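4. Student Project: Unloading a Stacked Laundry Tower

4.1 Course Context and Team Structure

The laundry task was the second of the two practical assignments in the humanoid manipulation course. In the first, students worked with tabletop objects at a fixed height and used a controller supplied by the teaching staff. For the second, each team selected a household chore, divided it into stages, and wrote the stage-level policies and the logic connecting them. The team discussed in this section consisted of Edit Simon, Benedek Gál and Kristóf Balogh, with Dragica Dimitrov as lab supervisor. Simon was responsible for the reaching and grasping policy, Gál for balance and posture, and Balogh for the stage switcher and the logging tools. Work began in April, after the safety training required of all students who operate a full-size legged platform.

The team used Skeltico, a middleware layer written by an earlier class, to pass joint targets between the student code and the low-level controller. Skeltico rejects any command that exceeds the joint speed limits set by the supervisor. Students could lower these limits but could not raise them.

4.2 Task Definition

The task starts with the door of the upper machine open and one small item inside the drum. An empty basket is placed on the floor in front of the tower. The robot must reach through the porthole, close the gripper on the item, withdraw the arm without touching the rim, and release the item over the basket. A trial is scored as a success only if the item comes to rest fully inside the basket and both feet have stayed on the floor throughout. Contact with the door is recorded but does not end the trial. Contact with the rim that exceeds the force threshold does.

The upper machine was chosen after discussion with the supervisor. The lower porthole would have required a deep squat or a forward bend at the hip, and the posture controller had not been tested in either position. The higher opening allows the robot to work with slightly bent knees, but it places the gripper where the head cameras have a poor view of the drum interior. The policy must therefore complete the last part of the reach with little direct sight of the target.

4.3 Data and Training

The team recorded 116 teleoperated demonstrations. The operator stood behind a marked line and controlled the right arm only; the left arm was held in a fixed lowered position to reduce the number of active joints. Item position in the drum was varied by hand between demonstrations. Balogh reviewed each recording and marked the moments at which the arm entered the porthole, the gripper closed, and the arm cleared the rim. These marks served as stage labels.

Two policies were trained. The first, called Major in the team's code, maps the full set of camera and joint inputs to arm targets across all stages. The second, called Zirnirer, uses the same network but receives the stage label as an extra input and is restricted to a straight-line path while the wrist is inside the opening. The restriction was added after early runs in which the arm turned before it had cleared the rim – a fault that was rare in the demonstrations and common in the learned behavior.

4.4 Evaluation Procedure

Each policy was evaluated in 30 trials, giving 60 trials in total. The order was mixed so that changes in lighting and motor temperature would not favor one policy. The reaching stage is shown in Figure 4. Before each trial, the supervisor confirmed that the stop button was within reach and that the tether was clear of both feet. Trials stopped by the supervisor were scored as failures and kept in the results. 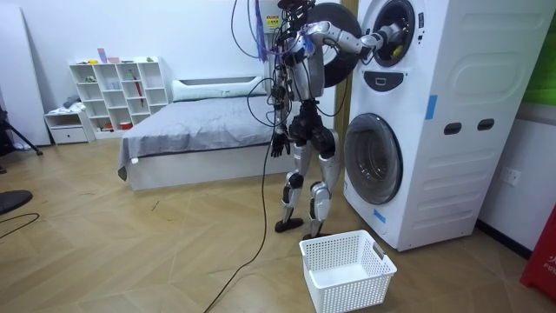 Figure 4. Reaching stage of the laundry task, with the right gripper inside the porthole of the upper machine.

Failures were sorted into three groups: missed grasp, rim contact, and drop outside the basket. Missed grasps were the largest group under both policies. In most of these trials the gripper closed above the item, and the switcher moved on to the withdrawal stage with nothing held. Gál later added a check on finger position at closing, so that an empty grasp returns the arm to the start of the reach. The check was not used in the trials reported here and will be tested by the next class.

Rim contact occurred mainly under Major. Zirnirer avoided most of it, but the straight path made withdrawal slower, and small drifts in torso angle were carried directly into the position of the wrist. The team had treated balance and arm motion as separate problems, and the logs show that this split does not hold once the arm is fully extended. Simon proposed correcting the wrist target with the measured torso angle at every control step. A first version runs in the Sustgate simulator but has not been moved to the robot.

4.5 Use in Teaching

Noreen Mac an tSaoi, who graded the project reports, asked every team to submit its failed trials together with the code. The laundry team's logs are now used in the introductory session, where new students label the stages themselves before seeing the original marks. Disagreement is highest at the moment of gripper closing, and the labeling guide has been revised to define this moment by finger speed.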